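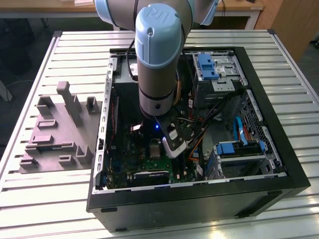
Electronics Reuse / Working Papers
May 29, 2022 | Girkness Recovery Workshop

3. Case Layout and Access

3.1 Units examined

The stock for the study came from the Lodhi office clearance, which released desktop towers in batches between December and the following spring. From the first batch, 15 units were set aside for layout survey and 14 were retained, one having a chassis too distorted for the side panel to be removed without cutting. All retained units were surveyed in the same position, on the side, panel off and interior facing up, on a slatted aluminium table. The slats allow small screws to fall between them, and a tray was therefore kept under the table throughout.

Access was recorded separately for four groups of parts: the power supply, the motherboard with its processor socket and memory slots, the expansion cards, and the drive bays. A part was scored as directly accessible if it could be reached from above with no cable moved and no neighbouring part released. A part needing cable movement only was scored as obstructed. Anything else was scored as dependent, and the part it depended on was noted.

The layout in Figure 2 is used as the reference for the remainder of this section. The power supply is a grey box in one corner of the case, labelled on its upper face, with the green motherboard below it. The processor-socket frame is raised. The memory slots run alongside the socket, and a black expansion card stands across the lower end of the board, parallel to the near wall of the case.

Figure 2. Reference layout, side panel removed. A thick bundle of black cables crosses from the upper right of the interior to the right edge of the motherboard. White tags are present on the cabling.

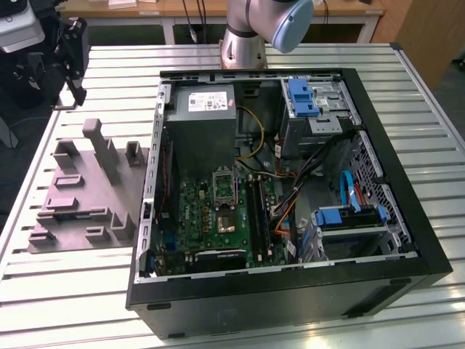
3.2 Power supply and cabling

The power supply was treated as the first part to be scored in every unit, as its leads determine how much of the board can be reached. In the reference layout the top face of the box is clear and the label can be read without moving anything. The rating, part number and revision were copied from this label into the Dovorness inventory before any connector was touched.

Removal is a different matter from inspection. The box itself was scored as dependent in most units, since the leads had to be unplugged at the board and lifted out of their clips before it would slide free. The cable run was measured from the point where it leaves the box to the furthest board connector, following the bends. Runs with more than 40 mm of slack were recorded as loose, and all others as taut.

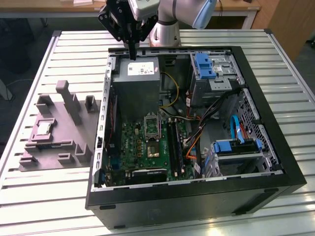
Slack proved a poor guide to access. A loose run can lie across the memory slots and hide the latches, while a taut one held against the case wall leaves the board open. The position of the run was accordingly added to the survey sheet as a separate field, with three permitted entries: wall, board edge and board centre. Units surveyed before this change were opened again and the field completed.

3.3 Motherboard and drive bays

Sockets and slots were inspected for bent contacts, broken latches and residue. Where a retention frame was fitted, its position on opening the case was noted and the frame was left as found until the inspection was complete. Printed markings on the board were transcribed in full, including single numerals beside connectors, which are easily missed and are needed to match replacement leads. 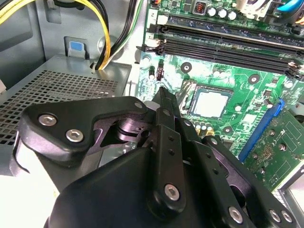

Perforated sheet metal presents a minor difficulty. Screws on the far side of a cage may be visible through the holes but cannot be turned from there, and early survey sheets recorded several of these as accessible. The definition was tightened so that a fastener counts only where a driver can be seated squarely on the head. Coloured plastic latches were recorded by location and by direction of travel. Colour was noted but not used in scoring.

Scores for each unit were entered against the Plumen schedule, which allows 1,000 entries per batch and was not exceeded. Differences between the two survey passes are treated in Section 4.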